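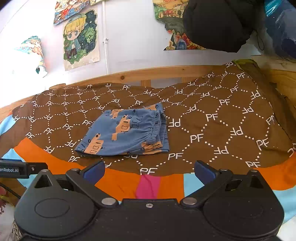

**Tumeo** é uma garra manual de dois dedos, usada em testes comparativos de manipulação de tecidos. Desenvolvida pelo grupo Lumerden, coordenação de Mekdes Beyene. Primeira versão em julho; a atual, Tumeo 2, é de abril de 2025.

## Construção

Corpo preto, largo. Dois braços articulados, almofadas azul-escuras nas pontas. Câmera montada na própria ferramenta, cabo fino na lateral. Parafusos aparentes, troca de almofada sem desmontar o corpo.

## Testes

Comparada com a garra Burnano, de curso menor, em roupa dobrada sobre cama. Peças pequenas, short infantil principalmente, elástico na cintura. Total de 2285 tentativas, das quais 142 descartadas por falha de sincronização do controlador. Operadores: Nahom Birhane e Henok Wako.

Tecido estampado sobre tecido estampado continua sendo o caso mais dificil para a segmentação. A Burnano pega melhor a borda fina; a Tumeo segura melhor o volume dobrado. Resultado por peça ainda não publciado.

## Ver também

- Yilma (controlador)
- Burnano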